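News from the Carnton twinning group

Well, the letter from Dolel finally came, and it was a bit of a let-down! For anyone who missed the spring meeting, we'd asked their town council whether they would sign the full partnership agreement with Carnton this year, with the school exchange and the small business visits included. The answer is a polite "in principle, yes", which in my experience means a fair bit more waiting.

Ánh Mạch, who did most of the drafting at our end, rang me the same evening and read me the sticking points. There are three of them. Dolel has a new mayor who wants the whole thing put to a vote of the full council, and the old cultural budget ran out before anybody renewed it. The third one is Urar. Dolel already has an agreement with Urar, and a few councillors there reckon a second partner would water it down. I can see their side of it, though I did grumble into my tea for a while.
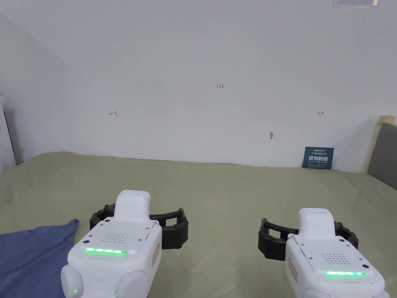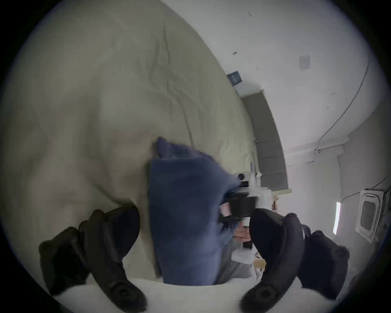

Our own council hasn't been a model of speed either. The motion of support went through by 9 votes to 3 (I was in the public seats and my neighbour had to nudge me awake for the count), but it came with an amendment that no travel money be spent until both towns have signed. So we can't send anyone over to talk them round, and they'd quite like somebody to come and talk to them before they sign. You see the problem.

What we can do is write. Ánh is putting together a reply that offers to drop the business visits for now and keep the school exchange, with up to 30 students in the first year. The high school is happy with that number. I'd have liked to keep the lot – old habits – but a smaller agreement that gets signed would suit me fine.

If you have thoughts on the draft, there's a copy at the front desk of the Kanagaratnam Centre, in the green binder. Scribble on it, please, everyone else has. We'd like to post the reply before the summer recess is over, and Dolel's council should have it on their agenda in October.

Oh, and the language evenings are still on. We had 16 at the last one and ran out of chairs, so come early.

7/23/24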